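Cleaning smooth grey plastic without making it shiny
Small Repairs board > Materials and finishes
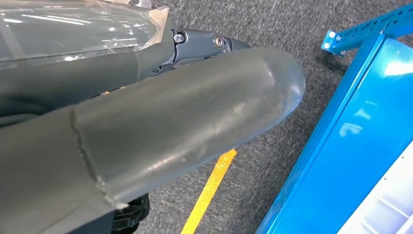
Grey satin finish, a few small scuffs along the top

Stisance
Thursday, February 8, 2018
What do people use on matt or satin plastic that has picked up smudges? I have an old desk lamp and a radio to tidy up, both grey. Washing up liquid takes off the grease but leaves a cloudy look once dry. I tried a kitchen spray on the back of the radio and now there is a patch shinier than the rest.

Witance
The shiny patch is probably residue from the spray. Go over it with plain warm water and a clean cloth, 3 times if need be, and change the water each time. If it is still shiny after that you have polished the surface and it won't come back.

For the rest, one drop of washing up liquid in a bowl is plenty. Most people use far too much.

Tuncer
I use a melamine sponge on everything and have never had a problem. Five minutes and the marks are gone.

Witance
Please don't do that on satin plastic. It is a very fine abrasive. You are sanding it.

Tuncer
Sanding it very lightly - my kitchen radio has had it every March for years and looks fine. I don't press hard.

Sendarano
It depends on the plastic. Painted plastic will go through to the base colour at the corners, I did that to a printer lid. If the colour goes all the way through you will get away with it for longer.

Isopropyl is what I use for smudges. 70 per cent, not the 90, and test it inside the battery cover first. It can mark clear plastic so keep it off the dial window.

Stisance
Thanks. Rinsing has got rid of most of the patch, so it was residue. There is still a faint edge to it if I hold it under the lamp.

Does anyone bother with the scuffs?

Witance
I leave them. Anything that fills a scuff will show on a satin finish.

Tuncer
Sponge.

Sendarano
Leave them on the radio. On the lamp you could try Tuncer's way underneath the base, where it won't matter - if it goes glossy you have your answer.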